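Handout 6 -- Bin Tasks on the Humanoid: Grasping, Logging, Scoring

5 June 2019

Read this before your first session on the machine. It assumes you have finished the tabletop arm exercises and can run the Soltero logger without help. Section numbers match the lab sheet.

## 6.1 What the project asks for

Each team writes a controller that takes shoe-sole parts out of a shallow bin on the floor, or puts them into it, using either hand. The legs are not yours to command. The balance controller belongs to the base software, and your code sends targets for the arms and hands only. If your arm motion asks for more reach than the balance controller will allow, the arm stops short and the logger writes a REACH flag. A run with a REACH flag is scored, but the part being handled at that moment does not count.

The project has 2 graded parts: the controller itself and a written failure analysis. They carry equal weight. A team with a weak controller and a good analysis can still pass.

## 6.2 Coordinate frames

Most of the errors in February came from mixing frames. Use these names in your code and in your report:

- **base** -- fixed to the lower torso. Moves when the robot shifts its weight.
- **head** -- fixed to the camera. Moves relative to base whenever the neck joints move.
- **bin** -- fixed to the center of the bin rim, z up.
- **palm_L**, **palm_R** -- fixed to each hand.

Estimate the bin pose in head, convert to base, and plan in base. Do not cache the head-to-base transform. Read it again for every camera frame you use. A neck angle that is two degrees stale puts the palm well off the part at floor distance, and the error looks like a calibration fault when you plot it.

The bin may sit at any angle to the furniture and to the robot. Do not assume that its long side is parallel to anything.

## 6.3 The part

The sole is a molded piece with a raised rim and a contoured center. Three properties matter for planning.

1. The rim is the best place to grip. The center gives the fingers no edge.
2. The outline is not symmetric. A detector trained on the left part only will report the right part with the toe direction flipped in a share of frames. Check this before you trust the yaw estimate.
3. The part is dark. Inner detail is lost at low exposure, and the depth image has holes over it. Fill the holes from the surrounding surface and then fit the outline, in that order.

Parts may lie flat on the bin floor or on top of a box placed inside the bin. The box changes the height of the support surface. Measure that height at the start of every run. Several teams hard-coded it last term and drove the fingertips into the cardboard.

## 6.4 Grasp sequence

The reference sequence is given below. You may change it, but your report must state what you changed.

1. Move the palm to a point above the chosen end of the part.
2. Open the fingers to the pre-grasp shape.
3. Lower until fingertip contact or until the height limit, whichever comes first.
4. Close on the rim with the thumb on the opposite side.
5. Raise the gripped end and hold for one control window.
6. Compare the part pose with the palm pose. If they disagree by more than the tolerance in your config file, release and go back to step 1.
7. Lift clear of the bin rim.

Step 5 is the one students remove to save time. Keep it. With one end raised and the other still resting on the support, a poor grip shows up as rotation about the fingertips, and the part has only a short way to fall.
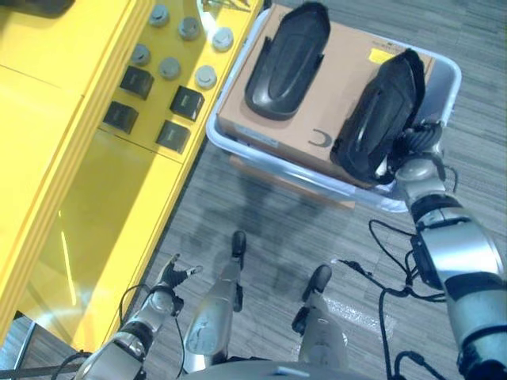 The idle arm needs a target too. If you send nothing to it, the base software holds its last commanded pose, and that pose may be inside the path of the working arm. Send a park pose at the start of every run. Keep the park pose clear of the shelving and of the floor.

Cables are treated as part of the arm for collision purposes, with a padding value set in the base software. Do not lower the padding. If your planner reports no path, change the approach angle.

## 6.5 Grip force

The hands report motor current for each finger, not force. The conversion table supplied with the Bratov driver is a starting value only. Fit your own slope from the bench data and store it in the team config file. Use separate slopes for closing and holding, as friction in the finger joints makes them differ.

The part bends under a firm grip. This changes the outline that the camera sees, so a pose fit taken after closing is less reliable than one taken before. Weight the earlier fit more heavily, or fit only the half of the outline farther from the fingers. Both methods are acceptable. State which one you used.

## 6.6 Logging

Set the logger to 1000 samples per second for joint data. Camera frames are logged at their own rate and carry their own time stamps. Align the two streams by time stamp and never by index. A dropped camera frame will shift everything after it if you align by index.

Every log must contain the joint positions, the finger currents, the commanded targets, the bin pose estimate, and the state name from your sequence. Logs without state names cannot be scored. The file name format is on the lab sheet.

Back up your logs to the Hulura share at the end of the session. The local disk is cleared between teams.

## 6.7 Failure analysis

Choose one failure type from your own logs. Describe the conditions under which it appears, show the signal in which it can first be detected, and say how early that is compared with the moment the part was lost. A good analysis identifies the earliest signal even when the controller made no use of it.

Use the categories from the Mitsotakis-Vlachou reading: perception, approach, contact, hold, transfer. If your failure spans two of them, assign it to the earlier one and explain why. "The hand slipped" is a result and does not name a category.

Plots need labeled axes with units. Mark state changes with vertical lines. Do not paste screen captures of the logger window -- export the data and plot it.

## 6.8 Session rules

- One person at the stop button at all times, with no other job.
- No hands inside the bin while the arms are powered.
- Reset parts by hand only after the operator calls "arms off" and the indicator confirms it.
- Keep feet off the loose cable on the carpet.

Questions on the driver or the config format go to Panagiotis Tsakiris. Questions on scoring go to the course forum, so that all teams see the same reply.

Reading for the next handout: sections on two-handed transfer, plus the note on grasp retries.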